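Robotics Club Zokamance to Show Toilet-Cleaning Project, Keeps Expectations Low

For immediate release
May 11, 2019

Zokamance, the student robotics club, will enter a two-legged, two-armed robot in the household chores division of the Travovlow student meet this July. The chore is scrubbing a toilet. The club makes no claim that its robot can clean a bathroom, and it would ask anyone writing about the project not to make that claim either.

Household robots have been promised for a long time, usually with a video in which somebody's kitchen is spotless to begin with. The club's view is that most of those videos show very little. Members picked a job they all knew and mostly disliked, on the theory that anyone watching would be able to judge the result without a technical background.
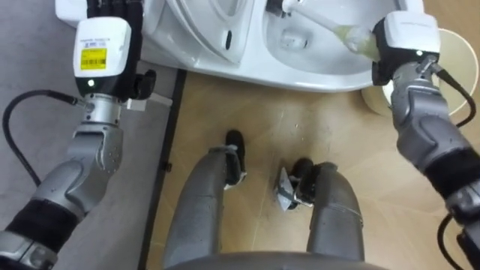

The Travovlow rules for the division fit on one page. A team gets 13 minutes, one fixture and one tool, and the judges score how much of the bowl the tool reaches. They don't score how clean it is, and Zokamance has objected to that in writing. A robot that waves a brush over most of the surface could do very well while leaving the place as it found it. The club has built its routine around the brush in one hand and the other hand resting on the toilet rim, an arrangement that looks natural enough to a person and raises a fair question about what gets touched next. The rules have nothing on that subject.

Géza Bognár, who runs the club's weekly class, has told members that reach is the easy part. Pressure is harder. A person scrubbing a bowl feels the brush catch and leans in without thinking about it. The club's software has to be told when to lean in, and members still disagree about how. One group wants a fixed path repeated several times. Another wants the arm to respond to what it meets. Both versions will be brought to the meet, and the decision will be made there, probably late.

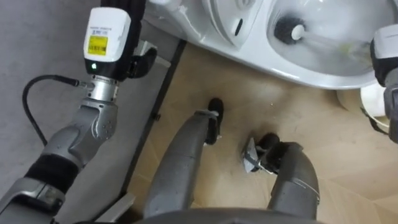
Brush work in the bowl during the Zokamance toilet-cleaning project.

The club has logged 256 practice attempts. It isn't publishing a success rate, for the plain reason that members couldn't agree on what a success was. Early in the term an attempt was marked good if the brush went in and came out. Later the bar went up, the old marks were left as they were, and the log now mixes the two. Anyone who wants to see it may, with that warning attached.

Two other clubs have said they will enter the same division. Wirnano plans a single arm on a fixed base, which the Zokamance members privately think is the more sensible machine for the job. Giáp hasn't announced its design. A pair of legs adds a good deal of trouble to a task done standing in one spot, and several members argued for leaving them out of the plan. They lost the vote. The case for legs is that bathrooms are built for people who stand in them. The case against is the amount of class time spent on standing. 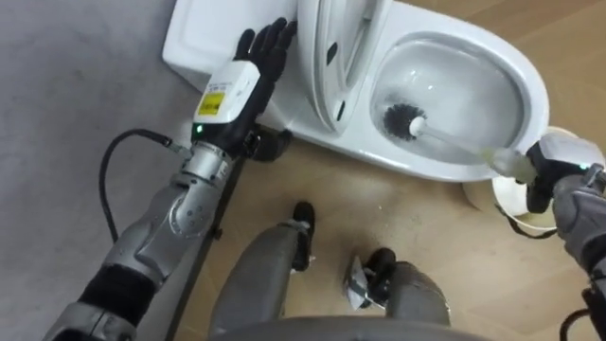 Bognár himself doubts the meet will settle much, remarking that "a good score in July will tell us we can follow the Travovlow rules, and I would like the students to want more than that." He has asked each member to write a page before the meet on what the robot still can't do. The pages will be handed out at the club's table.

Admission to the meet is free and seating is limited to 70. Visitors are welcome to ask questions between rounds, including rude ones. The club will run its routine twice, once for the judges and once afterward with the bowl marked in washable color, so that people can see for themselves what the brush misses. That second run doesn't count toward the score.

Students who would like to join Zokamance for the fall can sign up at the table or at any weekly class. No experience is needed. New members should expect to spend their first few weeks on the practice log.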